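We use cookies to remember your language and region. Accept all | Manage settings

4. Setting up your Arnus bedside sleep lamp

Welcome to the fun part! By now you should have the lamp, the wall bracket and the power adapter unpacked. Placement makes a huge difference with a sunrise lamp, so take your time with this one.

4.1 Choosing a spot

1. Lie down in your usual sleeping position and look toward the side you face most often. The lamp goes on that side.
2. Set the lamp level with your pillow or a little higher. A nightstand is great, a shelf works too.
3. Turn the light panel toward the head of the bed.
4. Plug in the adapter and run the cord along the wall.

CAUTION: Keep the cord out from under the mattress and bedding. Don't drape cloth over the lamp, even for a minute. 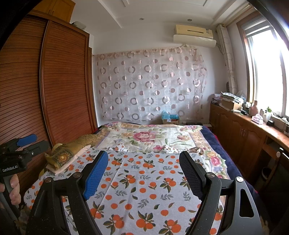 Bedroom, with the bed in the middle of the picture.

Note: If two people share the bed and wake at different times, try the narrow beam (hold MODE until the ring blinks twice). It's a lovely setting and far too many people miss it!

4.2 Setting your first sunrise

1. Press and hold CLOCK until the hour flashes. Turn the dial, press once, then set the minutes.
2. Press WAKE and choose your wake-up time the same way.
3. Press WAKE again to pick the length of the sunrise. Start with the longest one and shorten it later if you like.
4. Turn the dial to set the final brightness. The top setting is 800 lumens, and it really does fill a small room!
5. Press WAKE a third time to save. The ring glows amber.

Tip: Run the preview before your first night (WAKE and MODE together). It squeezes the whole sunrise into 56 seconds, so you can check the angle from your pillow and nudge the lamp if you need to.

4.3 Light colors and bedding

Pale sheets and covers bounce a lot of light back up at you, and dark ones soak it up. If you change your bedding, run the preview again.

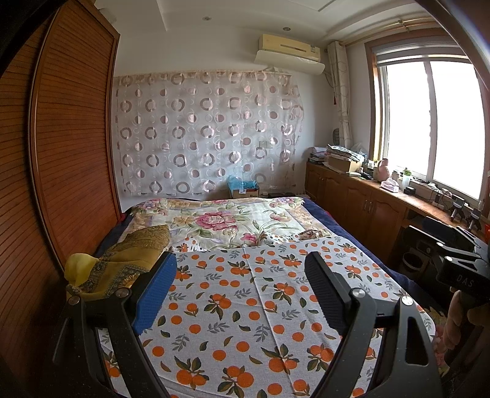 Page last changed: 14 May 2020

Colors on printed fabric look different as the light warms up. Oranges and yellows come alive early in the sunrise, while greens and grays stay dull until the white light joins in. It's a treat to watch!

If the light seems too pink at full brightness, open the Arnus menu, choose TONE, and turn the dial one click to the right. Wait for the ring to settle before you turn it again.

CAUTION: Unplug the lamp before wiping the panel. Use a dry, soft cloth and no sprays.

Stuck on error 770? The clock has lost its time. Repeat step 1 in section 4.2.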